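Sturerden > Help > Boards, plugs and wires FAQ

Print this page | E-mail this page

Boards, Plugs and Wires: Your Questions

Hi, I'm Mỹ Âu, and I fix control boards out of a small shop at 614 Brumach Road. Most of what comes in is from washers, furnaces, garage door openers and the odd bread machine, and most of the e-mail I get is about the wires that go with them! I've pulled the usual questions together on one page. If yours isn't on it, write me and I'll probably add it next time I have a slow evening.

Do I send the wires too, or only the board?

Please send both if the wires come off without a fight. A board with its own bundle of wires is so much easier for me to work on, and a good share of the "dead" boards I see have a tired plug to thank for it. If the bundle is threaded deep inside the machine, leave it where it is and take a few photos of the ends.

How do I remember where everything was plugged in?

Take pictures before you touch anything. Take more than you think you need, from straight above and from both sides, and get the wire colors in there. Then put a bit of masking tape on each plug and write a number on it, with the same number on a piece of tape next to its socket. I still do this after all these years (Tài Đoàn, who shares the shop with me, does it all in his head, and I have watched him plug the same board back together three times in one afternoon).

The plug won't come out. Can I pull on the wires?

Oh please don't! Get hold of the plastic part and look for a latch. It can be on the long side, on the short side, or underneath where you can only feel it. Press the latch, wiggle the plug gently end to end, and it should start to move. If you pull on the wires, the little metal contacts can come out of the back of the plug, and then you've got two problems. A plastic spudger is great for this. I use one from a Sầm kit that I bought for a phone repair and never used on a phone.

Does the color of the wire tell me what it does?

Sometimes, and I wouldn't bet a board on it. Red and black together are very often plus and minus on low-voltage stuff, but I've seen makers use whatever was on the reel that month. Inside anything that plugs into the wall, colors can mean something quite different again. Follow the wire from one end to the other, check the diagram if there is one (look for a folded sheet tucked behind the service panel), and trust that over the color.

Two of my plugs look the same. Does it matter which goes where?

It matters a lot, and this is the question I'd like everybody to ask. Look at the number of pins first, then the spacing, then any little ridge or notch on the housing. Makers do try to keep you from mixing them up, so a plug that needs real force is usually in the wrong place or the wrong way around. Stop, turn it over, and look again with a flashlight.

When I've got a board on the table I like to sort out the wires first, before I get near a socket. I untwist them, let each end lie the way it wants to, and match the biggest plug to the biggest header. The small ones more or less sort themselves after that.
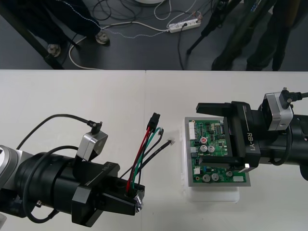

And I keep hold of the bundle a little way back from the plugs while I do it, so the weight of it isn't dragging on anything. Small connectors especially don't like being tugged sideways. If you only have two hands (same!), a clothespin or a lump of poster putty will hold the long wires out of your way.

What should I set the board on while I work?

Something clean, dry and plain, with plenty of light. I like a pale tabletop because dropped screws show up on it. Don't lay a bare board on a metal tray or on foil, and don't lean on it when you press a plug in. Support it from below, near the connector, so it doesn't bend. If your board lives in a plastic frame, leave it in the frame! It protects the edges and I'd have to take it out and put it back anyway.

Can I touch the parts on the board?

Hold it by the edges or by the frame. Touch something grounded first, and skip the fuzzy sweater. The ones I want you to be careful with are the capacitors, the little cans that stand up off the board. Big ones in a power supply can hold a nasty charge after the machine is unplugged. If you're not sure how to tell whether they're safe, leave the board in the machine and have someone local take it out for you. I mean it, no repair is worth that.

How can I tell if a capacitor is bad?

A swollen top is the classic sign, or crusty brown stuff around the base. But a capacitor can look perfect and test terrible, and a bit of colored plastic sleeve or paint on one doesn't mean anything is wrong with it. So have a look by all means, and then let me measure it.

Do you clean the plugs, or replace them?

Clean, if they're only dull. A squirt of contact cleaner, a soft brush, and plug and unplug a few times. If the plastic has gone brown or crispy from heat, I replace the plug and the matching header on the board together. Putting a new plug on a cooked header just cooks the new plug! I stock the common sizes and order the strange ones through Ason, which can add a week or so in April when the furnace people and the air conditioner people all seem to overlap.

What does it cost?

I look at it first and write to you with a price before I pick up the iron. Nothing I do on a home appliance board goes over $200. If it would, I'll tell you to buy a new one and mail yours back.

How should I pack it?

Anti-static bag if you have one, then bubble wrap, then a stiff box with a bit of space all around. Fold the wires loosely beside the board, never squashed on top of it. A food tub with a lid makes a very decent inner box, and yes, I do send the tub back. Please put a note inside with your name and what the machine was doing when it quit. "It clicks twice and then the light goes off" is worth more to me than a page of model numbers, though I'd like the model number too.

It's back in and nothing happens. What now?

Unplug the machine from the wall and go over every connector again with your photos next to you. Push each one home until it clicks or stops. Check for the one small plug still hanging behind the panel, and check the door switch. Then write to me before you take it all apart again, evenings after 6 are best.

Contact: Mỹ Âu, Sturerden, 614 Brumach Road | © Sturerden | Back to top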